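Two Arms, One Table, and a Very Patient Club

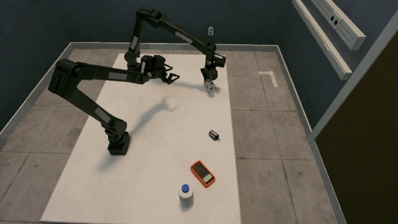 Our practice table in the simulator, with the meter and the blue-capped bottle waiting their turn.

I promised at the start of the term that I would write something about the robotics club every month, and then I let two months go by, so please forgive me if this one rambles. There is a lot to catch up on and I have a big mug of tea.

For anyone new, we are a small after-school club called Enen (the students picked the name, and I have been given three different explanations of what it means, so I have stopped asking). We meet on Thursday afternoons in the room behind the library. This term the whole club is working on one project, which is to get two robot arms to tidy a workbench together. You put out the sort of odds and ends that pile up on any bench, and the arms have to pick each one up and put it where it belongs without knocking into each other. It sounds simple when you say it to parents at the school gate!

All of this is happening in simulation for now. Real arms cost real money, and besides, a simulated arm can be driven straight into the table at full speed and the only thing that gets hurt is somebody's pride. We have had plenty of that. The students built the room as well as the table, and they were very keen on the details. Wanjiru's group of younger ones spent nearly a whole session on the floor tiles and the wall outlets, and I did wonder out loud if that was the best use of an afternoon, but they were so happy with the grout lines that I let it go. One of the tiles even has a stain.

The two arms have names, naturally. The near one is Odera and the far one is Lesham, and the students talk about them as if they were cousins who don't get along. "Odera is sulking again" means the elbow has swung out past the side of the table and the path planner can't find its way back. "Lesham got there first" means we have another argument about turns.

Turns have been the real headache, if I'm being fair. Godfrey Rotich wrote the first version of the rules, and he gave each arm its own half of the table with a line down the middle. It was lovely and clean, and it worked right up until we put all of the objects over on the right, which the younger ones did on purpose, I'm fairly sure. Erick Wanyama then rewrote it so that an arm has to ask before it reaches into a shared area, and the other one holds still until the first has finished. It's slower — quite a bit slower — but the arms have stopped tangling their wrists, and I will take slow over tangled any day of the week.

Then there is the matter of the meter. It has an orange case and it lies flat, usually at some awkward angle, and the gripper fingers have to come down on either side of it and close just so. If they are turned even a little bit wrong, the thing spins away like a coaster on a wet counter. The bottle is much friendlier, being upright, although it does like to tip if you bump its shoulders. Erick has a theory that we should always do the bottle last, and Godfrey has a theory that we should always do it first, and they have been having this discussion, very politely, for 2 weeks.

To settle it they decided to run 1000 trials of each order overnight on the old desktop in the corner, which the students call Distach and which sounds like a hair dryer when it's working hard. I came in the next morning and found it had stopped at trial 40 with a full disk. So we cleared out a great many old recordings, started again, and I have put a note on the power button in large letters asking people to leave it alone.

I don't have a winner to report yet. What I do have is a group of kids who came in this term saying they were no good at math and who are now arguing about joint angles over their sandwiches, and I can't tell you how much I enjoy listening to it.

Next session we are going to try moving the objects around at random before each run, and Godfrey wants to show everyone how he reads the log files. If you're a parent and you'd like to sit in, please do come along, and if you happen to have a spare hard drive in a drawer somewhere, bring that too!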